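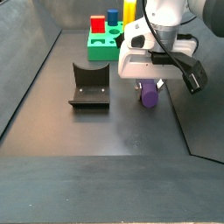
Toy maker Wedik has moved part of the checking work at its Requena plant to robot arms, the company said on Friday, July 9, 2021. Two arms now test the fit of blocks in shape-sorter boards, a job that used to take up most of a shift for the people on the line.

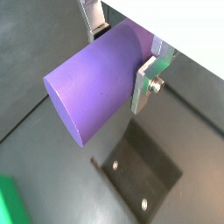 Staff who did the checks by hand have been retrained to set up the cells and look over the boards the arms reject – no jobs were cut, Wedik said. The plant employs 632 people. Workers will rotate between setup and packing every two hours under an agreement reached in the spring. Some have asked for more training time before the night shift switches over.

Rernell, which supplied the arms, will keep a technician on site through the end of July.
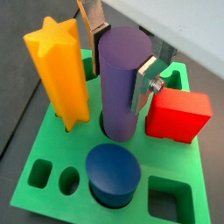
A gripper holds a purple cylinder at a shape-sorter board.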